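Wadgate Community Center Reopens Activity Room

2026-03-07

The Wadgate Community Center has reopened its activity room following the installation of new storage along the main wall. The work was carried out by Culirmont, a furniture supplier based in Korkbridge, and was completed in 3 days.

The low cabinets are finished in light oak and have hinged doors, interior shelves and a continuous top that groups may use as a display surface. They replace the open racks that had stood in the room for 20 years. 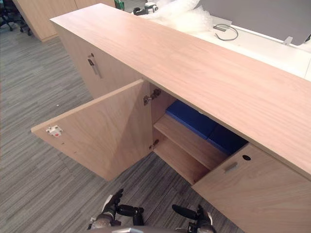 Regular users, among them the Abera seniors' exercise group, are asked to return all items to the shelves at the end of each session and to close the doors. The room can now be booked for gatherings of up to 200 people.

"Groups asked us for a tidy room and a place to keep their things - we are pleased to offer both," said Hamdia Wako, manager of the center.

Requests for shelf space should be sent to Kauko Tuominen at the front office. A second set of cabinets is planned for July.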